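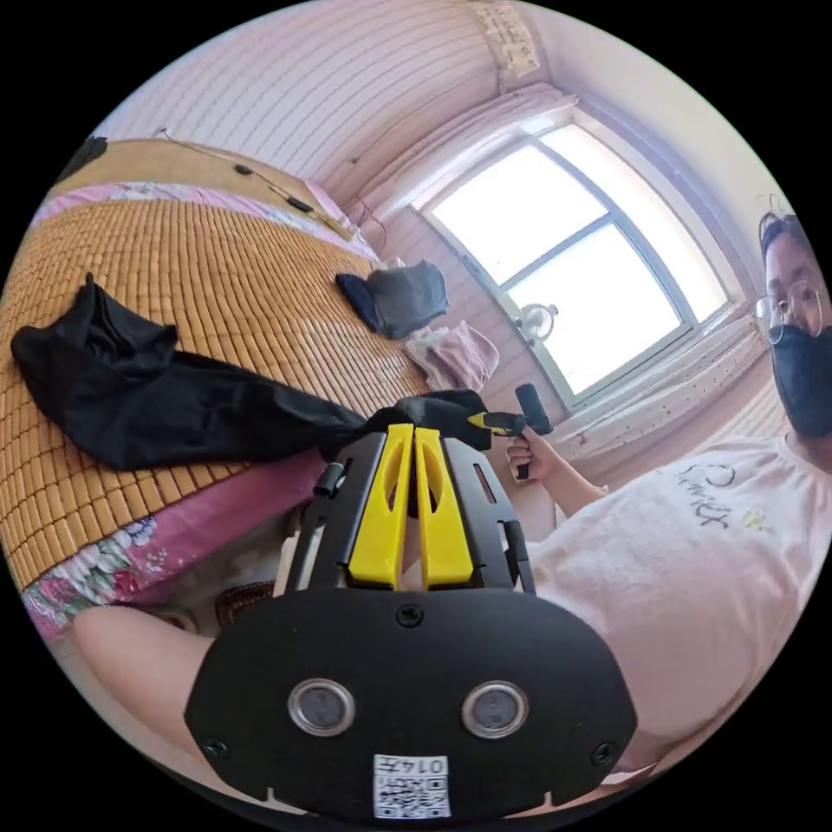

Diltasine Home Pages, Issue 197

FOLDING ON THE BED

October 21, 2020

She doesn't own an ironing board. Doesn't own a folding table either, or a laundry room, and the hallway in her Diselberg flat is too narrow for anything but shoes. So the washing goes on the bed. All of it, straight off the line, and it gets folded there before anyone is allowed to lie down.

"That's the one rule," she says. "You can't sleep on it if it's covered in shirts. So you fold."

We got talking after her letter came in about black clothes (more on those below). I wanted a quick quote for the laundry column and got a whole morning. Tea, window open, washing on the go.

The mat first, as it's what readers will ask about. It's a bamboo one, the sort made of little tiles, and it goes on top of the sheet once the nights warm up. Her mother had one. Her aunts all had one. She puts hers out in spring and rolls it up again in April, when it starts to feel cold on the legs.

"People think it must be hard to sleep on. It's a bit hard. You get used to it and then a normal mattress feels like soup."

What she hadn't planned on was how good it is for folding. A soft bed swallows a T-shirt, she says, you press down on the fold and the whole thing sinks. The mat gives you something firm to push against. It's cool to touch and you can slide a pile along it without the bottom shirt catching. Mostly. Knits catch a bit.

And the sheet? Pink, flowers, left to hang down past the mat. "I like to see a bit of it. Otherwise it's all brown."

Does she sort before she starts? Sort of. Towels go first as they're easy and they make a wall. Her words. A folded towel up the far end, then you stack against it and nothing slides off the back. Anything small gets left to last, and anything with a zip gets zipped.

"I used to do it by person. Now I do it by drawer. Whoever's it is, it's in the same drawer as the others, they can work it out."

Then black. The letter she sent us was mostly a complaint. Every black thing in the house looks the same in a heap, she says, and you only find out what you've got when you've spread it out flat. Trousers, a top, somebody's leggings. Inside out half the time. Her answer is to lay each one out on the mat in full daylight, right out, corner to corner if it's long, and find the seams with her fingers before making a single fold. Slow the first time, quick after that.
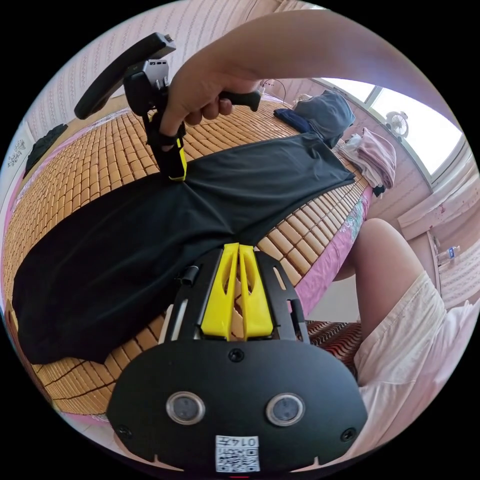 Can you fold clothes on a bamboo mat without snagging them? Smooth cottons and most synthetics are fine if you lift and lay them down instead of dragging, but keep loose knits and anything with lace off the tiles, or put a towel underneath first.

She's firm about the towel. Lost a cardigan to the cord between two tiles, years back, and still brings it up. A thread went and then a whole row went. After that she bought a plain white cloth at Dizon, the discount place near the station, and anything delicate gets folded on top of that.

Cleaning the mat is simple enough. Damp cloth, go with the rows, wipe again with a dry one, stand it up by the window. No soaking. She tried a spray once, a Kisance one meant for floorboards, and it left the tiles tacky for days. "I smelled like a floor." Back to water and a drop of vinegar.

How does she fold a top? I asked her to talk me through it and she went too fast for my pen, so this is from my notes and may be missing a step. Face down. Smooth from the middle out. One side in to about the middle of the shoulder, sleeve back on itself. Other side same. Then up from the hem, once, and again. Turn over. If the neck's sitting flat you've done it right, if it isnt you start again, or you don't, depending on the day.

Trousers are one leg over the other and then thirds. She doesn't roll. Her sister rolls. They don't discuss it.

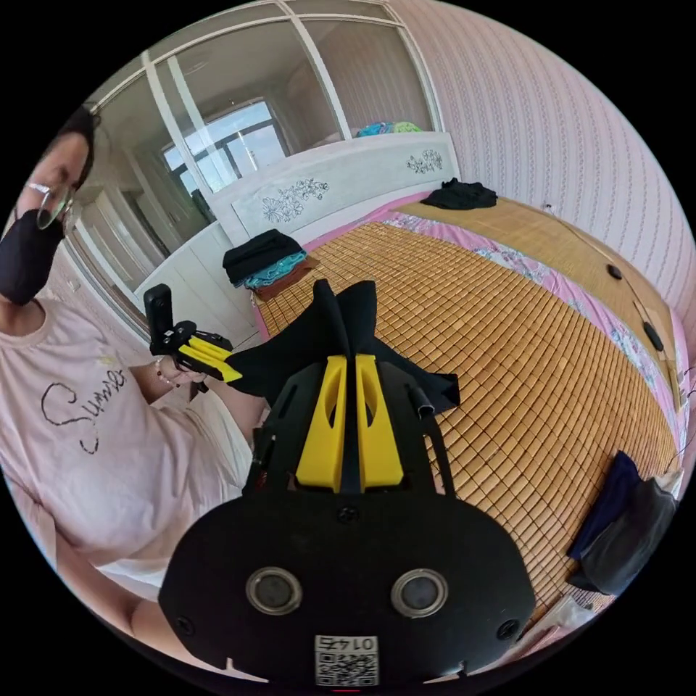
Black fabric on the mat; pink "Summer" tee in behind.

Slippery fabric is where she's changed her mind. She used to fight it, pulling the thing tight with one hand while the other did the fold, and it'd spring open the moment she let go. Now she pinches up a bit from the centre, lets the sides drop where they like, and lays it down again. "It finds its own line. You just follow it." I tried this at home with a black slip and got something like a napkin at a bad wedding. Practise, she says.

We moved on to the rest of the room. It's a small one and every edge of it has a job. The headboard is a shelf in all but name: chargers, cables, whatever came off last night. She's given up on a bedside table. There was one, she kept banging her knee on it.

"I know you're meant to keep the headboard clear. I read your magazine. Where am I going to put things, the ceiling?"

Fair enough.

Things that have been worn once and aren't ready for the wash hang up beside the bed. She was a bit shy about this till I told her mine go on a chair. Hanging is better, she thinks, they get some air and you can see them. The danger is it grows. Two things is a system, she says, and after that it's a second wardrobe.

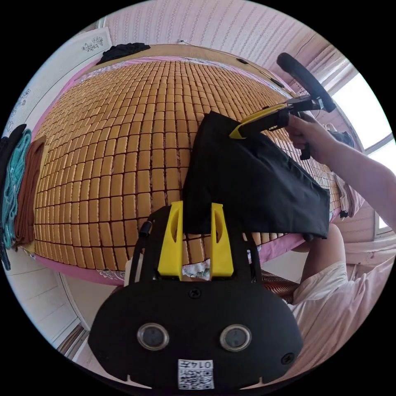

So every weekend she clears that lot too, takes it all down and decides. Back in the drawer or into the basket. She wants it done before lunch because the bedroom gets the sun and by midday it's too bright and too warm to be bending over a bed. It was 29 degrees the day before I came round and she'd done a full load anyway, window open, bit cross about it.

The heap at the end of the bed I had to ask about, since everyone's got one. Hers is the don't-know pile. Odd things, stuff to mend, stuff a size too small that might come good. It gets looked at last and mostly it gets put back.

"Up to 11 things in there and I don't mind. More than that and I start hiding it under a towel."

Curtains, quickly. She keeps them pulled right to the side while she's folding, says you can't tell navy from black otherwise and you end up with one of each in a pair of socks. At night they come across and the fan goes on. The curtain's a pinky white and she thinks it makes the room feel cooler, which I'm not sure is science.

Last thing I asked was what she'd buy if she had the money and another metre of floor. Thought it'd be a proper folding table. She said a second mat, one for the couch. Then the machine beeped in the kitchen and she was off, and I finished my tea and moved a stack of towels so I could get my bag.

Readers with a black washing method of their own, please write in. We've room for a couple next issue, short ones prefered.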